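第7章 公開デモの準備と進行

本章では、手持ちグリッパー「Stekari」を見学会、公開日、社内説明会などで来場者に体験してもらう場合の手順を説明します。通常の記録作業は第4章、マーカーの初期登録は第3章を参照してください。

この章の手順は、2018年11月10日にRadwan館で行った公開日の運用をもとに改訂しました。旧版の手順で準備している会場では、7.2の照明の項と7.5の消毒の項が変わっています。

7.1 担当者の配置

公開デモには最低3名が必要です。

進行担当:来場者への説明と時間の管理を行います。
操作補助:体験者の横に立ち、グリッパーの受け渡しと持ち方の指導を行います。
記録担当:Standenソフトウェアの画面を見て、記録の開始と停止、マーカーの検出状態の確認を行います。

進行担当と操作補助は兼任できますが、体験の列が6人を超えたら必ず分けてください。記録担当は兼任できません。

注記:11月の公開日では、進行をランダ・ハラフ、操作補助をグウィオン・グリフィスとメラハト・カラカヤ、記録をセルヴァラジ・ファキルが担当しました。午後は操作補助を2名にして、30分ごとに交代しています。立ちっぱなしの役なので、交代の時刻を先に決めておくと楽です。

7.2 会場の設営

1. 作業テーブルを決めます。体験者が片側から身を乗り出して作業できる高さのものを選びます。天板の木目は検出に影響しませんが、光沢の強い天板では手順4の確認を念入りに行ってください。

2. テーブルの周囲に、体験者と操作補助が並んで立てる空間をとります。椅子は使いません。体験者が座ると肘が下がり、グリッパーのマーカーが腕に隠れやすくなります。

3. 待機列の位置を床のテープで示します。列はテーブルの正面に作らず、横に流します。

4. 照明を確認します。窓からの光が天板に反射する時間帯を調べ、反射の中でもマーカーが検出されるかを試します。Standenの「検出」画面で、グリッパーを天板の端から端までゆっくり動かし、表示が緑のままであれば合格です。黄色に変わる場所があれば、ブラインドを下ろすか、その場所に物を置かない配置に変えます。

5. 電源ケーブルと通信ケーブルを固定します。来場者の通る側ではケーブルカバーを使ってください。

6. 扱う物品を準備します。紙コップ、紙の筒、軽い箱、造花など、落としても割れず、角のとがっていないものにします。

注意:ガラス、陶器、液体の入った容器は使わないでください。

注意:石張りの床は滑りやすいことがあります。雨の日は入口のマットを増やし、濡れた傘をテーブルのそばに持ち込ませないでください。

注記:旧版では、照明の確認を前日の夕方に行うとしていました。公開の時間帯と同じ時刻に行うように改めます。夕方の確認では問題がなかったのに、翌日の昼前にだけ検出が途切れた例がありました。

7.3 開場前の点検

開場の1時間前までに、次の点検を終えます。

1. グリッパー本体の外観を見ます。フレームのひび、ねじの緩み、指パッドの浮きがないことを確認します。

2. 指を全開、全閉の順に10回動かします。途中で引っかかるものは使わず、予備機に交換します。

3. マーカーキューブの表面を、乾いた布で拭きます。アルコールは印刷面を傷めるので使わないでください。

4. キューブが取付け台座にしっかり固定されていることを、指で軽く押して確かめます。ずれがあった場合は、第3章の登録をやり直します。

5. Standenを起動し、「公開デモ」のプロファイルを読み込みます。このプロファイルでは、1回の記録が85秒で自動的に停止します。

6. 保存先の空き容量を確認します。1000件分の空きがない場合は、古い試験記録を別のディスクに移してください。

7. 試しに3回記録し、3回とも再生できることを確認します。

8. 点検表に時刻と氏名を記入し、記録担当の机に置きます。

注記:手順7で再生できない記録が1件でもあれば、ソフトウェアを再起動して3回の記録を最初からやり直します。残りの2件が正常でも先に進まないでください。

7.4 来場者への説明

体験の前に、進行担当が次の内容を話します。全部で3分以内にまとめます。

1. 人がグリッパーを手に持って作業し、その動きをロボットの学習に使うこと。

2. キューブの白黒の模様をカメラが読み取り、グリッパーの位置と向きを求めていること。

3. 体験中は手元が撮影されること。顔を写したくない人は、記録なしで体験できること。

4. 上手に動かす必要はなく、いつもの速さで物をつかんで置けばよいこと。

注記:4の説明を省くと、体験者の多くが極端にゆっくり動かします。エルローラ社(Elurora)の研修担当ギョニュル・テュルクメンからも、最初に操作補助が普通の速さで一度やってみせるとよいという意見がありました。以後はこの順番で進めています。

撮影の同意書は、説明の後、グリッパーを渡す前に記入してもらいます。未成年の来場者には保護者の署名が必要です。保護者が同伴していない場合は、記録なしで体験してもらってください。

7.5 体験の進め方

1. 体験者に、袖をまくり、腕時計や長い首飾りを外してもらいます。外したものは本人に持っていてもらい、テーブルには置きません。

2. 手指を消毒してもらい、乾くまで待ちます。手が濡れたままグリッパーを渡さないでください。

3. 操作補助がグリッパーの持ち手を体験者に向けて渡します。マーカーキューブをつかんで渡してはいけません。

4. 指を二、三度開閉してもらい、力の加減をつかんでもらいます。

5. 記録担当に合図を送ります。記録担当は画面の検出表示が緑であることを見て、「どうぞ」と声をかけます。

6. 体験者は物品を一つつかみ、少し持ち上げて、別の位置に置きます。紙コップのように軟らかいものは、縁をつぶさない程度に挟むよう伝えます。 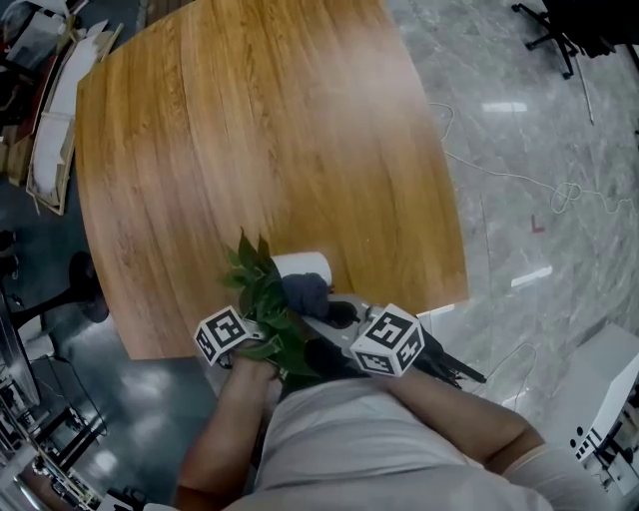 7. 続けて二つ目の物品に移ります。途中で落としても止めずに、そのまま拾って続けてもらってください。落とした記録も、後で失敗例として使います。

8. 85秒で終了音が鳴ります。鳴ったら、持っている物を置いて手を止めてもらいます。先に終わった場合は、記録担当が手動で停止します。

9. 操作補助がグリッパーを受け取り、所定の台に戻します。

10. 希望者には、記録した動きを画面で再生して見せます。列が長いときは、再生を省略してかまいません。

注意:体験者の指がグリッパーの指の間に入らないよう、操作補助は常に手元を見ていてください。小さな子どもの場合は、操作補助が後ろから一緒に持ち手を支えます。

注意:体験者が両手で持つときは、空いている側の手がキューブを覆いやすくなります。覆っていたら、持ち手の下側に手を移すよう声をかけてください。

注記:検出表示が2秒以上赤になった記録には、自動的に「欠落」の印が付きます。体験者にやり直しを頼む必要はありません。もう一度やりたいという希望があれば、列の最後に並び直してもらいます。

7.6 よくある状況と対応

検出表示が頻繁に黄色になる
体験者の上着の袖がキューブにかかっていないかを見ます。袖に問題がなければ、天板の反射を疑います。葉の多い植物や背の高い物品がキューブの手前に重なっている場合は、位置を少しずらします。

指が閉じきらない
指パッドの根元に紙の切れ端が挟まっていることがあります。体験を止め、操作補助がピンセットで取り除きます。取り除いた後は、全開と全閉を3回確認してから再開します。

グリッパーを落とした
外観に傷がなくても、その個体は使用を中止し、予備機に替えます。落とした個体は第3章の登録をやり直すまで使えません。点検表の備考欄に、落とした時刻を書いてください。

Standenが応答しない
記録担当は30秒待ち、それでも戻らなければ強制終了します。終了前の記録は一時フォルダに残っているので、再起動後に「復元」を選びます。その間、進行担当は列の来場者に待ち時間を伝えます。

質問が長引いて列が止まる
進行担当が質問者を横の説明パネルに案内し、体験は操作補助が続けます。

7.7 終了後の作業

1. 最後の体験者が退出したら、受付の札を「終了」に替えます。

2. 記録の件数を同意書の枚数と照合します。同意書のない記録は、その場で削除します。削除は記録担当が行い、もう1名が画面で確認します。

3. 残った記録を保存用ディスクに複製します。11月の公開日の分は、保存フォルダ番号が1358です。以後の公開日では、続きの番号を使ってください。

4. グリッパーを全開の状態でケースに収めます。閉じたまま保管すると、パッドに跡が残ることがあります。

5. 使った紙コップは廃棄します。箱と造花は、傷みがなければ次回に使えます。

6. ケーブルカバーと床のテープを外します。テープの糊が残った場合は、床材に合った洗剤を施設の担当者に確認してから使ってください。

7. 点検表に終了時刻を記入し、同意書と一緒に綴じて保管します。

次回の公開日は12月を予定しています。会場の平面図と当日の配置は、決まりしだい付録Cに追加します。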